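Chapter 7
The Posting Schedule and Other Promises

Most advice for people who keep a personal blog begins with the schedule. Pick two days, the advice goes, put them in a calendar, and never miss. Readers will learn when to expect you and will come back out of habit. The claim is repeated in so many guides that students tend to arrive in this course believing it has been tested. Very little of it has. Much of it was written by people who sell calendars, courses or hosting, and the rest was copied from them.

This chapter looks at what a posting schedule does to a personal blog and to the person writing it. We will use the word schedule for any public or private promise to post at fixed times. A writer who puts "new posts every Thursday" in the sidebar has a public schedule. A writer who tells no one but feels guilty on Friday morning has a private one. The guilt is much the same, and we will argue that the results are too.

7.1 Where the rule came from

Newspapers and magazines came out on fixed days for reasons that had to do with presses, trucks and advertisers. A paper that was late cost money before anyone had read a word of it. Early bloggers, many of whom had grown up wanting to write for magazines, took over the fixed day without the truck. Feed readers then made the fixed day even less useful. A subscriber to a feed sees a new post whenever it appears, whether the last one went up three days ago or in December.

Defenders of the schedule usually fall back on a second argument at this point. The habit, they say, is for the writer. This is a better argument and deserves a fair hearing, though you should notice that it has quietly replaced the first one.

7.2 The Flurnby diaries

Flurnby was a small blogging host with a strong taste for badges. A member who posted every week for a year received a small lantern next to her name. Krystyna Brzozowska, who kept a diary there on baking, bus rides and her mother's letters, went back through her own archive and sorted all 618 entries into two piles: those she would be glad to have a stranger read, and those she had put up to keep the lantern lit. She placed 57 in the first pile.

It is tempting to stop there, and many bloggers who quote her have done so. But look at what the sorting can and cannot tell us. She judged her own work, years later, knowing what she hoped to find. She had no second archive, written without the lantern, to set beside the first. Perhaps 57 good entries is what she would have written in any case. Perhaps without the badge she would have written ten. Her own remark on the matter is more careful than those of her admirers: "I know I was bored. I don't know that the badge bored me."

Fathima Seneviratne tells a story that points the other way. She dropped her schedule on Plurnby, a rival host, and announced the change in a post dated 2018-05-15. She wrote that she would now post only when she had something to say. Her next entry was 1188 words long and she was pleased with it. The one after that never came. When she started again, on a new site called Parri, she set herself a day and kept to it, and she now says the fixed day is the only reason the site exists. Again, one writer, one case, and a memory tidied up after the fact. Both stories are used as proof by people who already agreed with them.

7.3 What the apology post shows

There is one kind of evidence that does not depend on memory. Anyone who reads personal blogs will know the post that begins with sorry. The writer has been away, life has been busy, and she promises to do better. Often it is the last post on the site.

The usual reading is that the writer failed the schedule. Consider another. An apology makes sense only if someone was owed something, and in most of these cases no reader had asked. The comments under such posts, where there are any, tend to say "don't worry" and "take your time." The promise in the sidebar created the debt, and the debt then had to be explained before anything else could be written. We cannot show that this is what stops people. We can say that a post about not posting is a hard thing to follow.

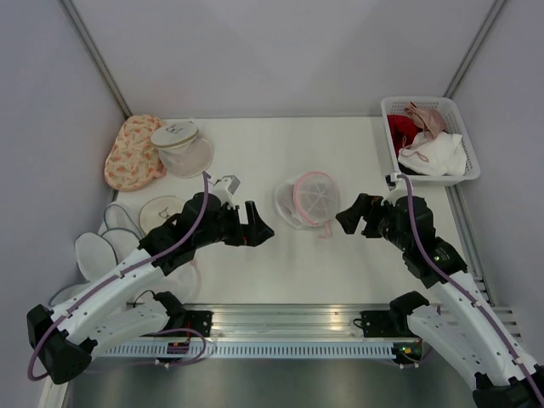
Figure 7.1 Two robot arms reaching over a white tabletop.

7.4 Exercises

1. Find a personal blog that has been silent for a year or more. Read the last five entries. Does the writer mention a schedule, and if so, who first brought it up?

2. The editors of Foten, a newsletter for hobby writers, advise that a post should run to 560 words and appear weekly. List what you would need to know before believing either half of that advice.

3. Keep a private log for one month. Note each day on which you wanted to write and each day on which you felt you should. Do not try to make the two match.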